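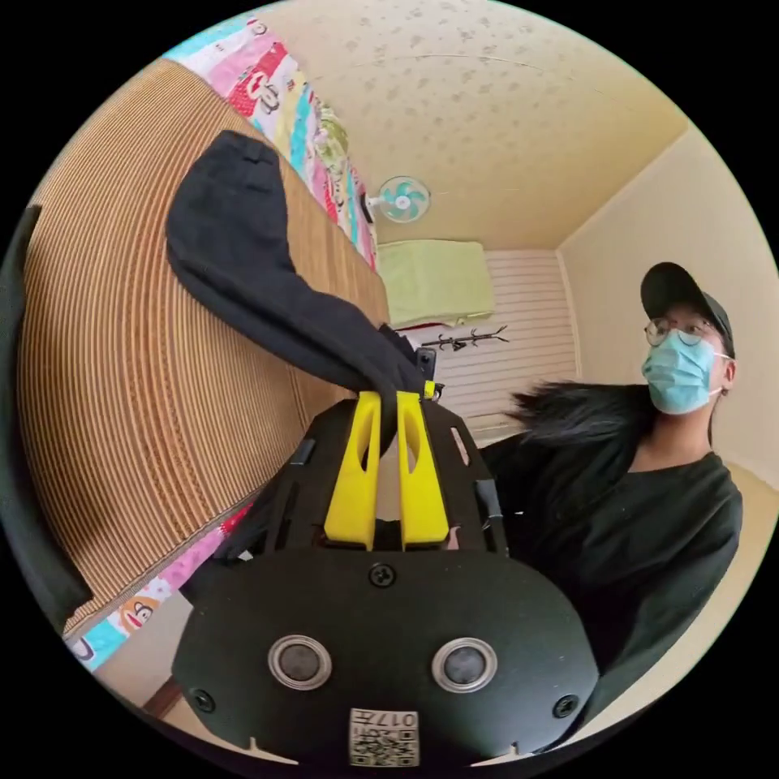

**Acta de la reunión de seguimiento — convenio de formación de aprendices, 17 de abril de 2025**

Se aprueba el acta anterior sin enmiendas. Bararstead confirma la entrega de 29 bancos de prueba para el taller de fontanería; el resto del material eléctrico queda a cargo de Zoker. Karthik Khondokar pide un inventario único y propone que cada equipo lleve una etiqueta blanca pequeña con código QR y número impreso encima, del tipo «017». Se acepta.

**Plazas.** Solicitudes recibidas: 164. Admitidas a prueba: 151. La sede de Pellby asume unas 20 — pendiente de confirmar aulas.

**Acuerdos**

- Khondokar remite el modelo de inventario a las partes.
- Zoker presenta el calendario de entregas.
- La revisión del convenio pasa a octubre.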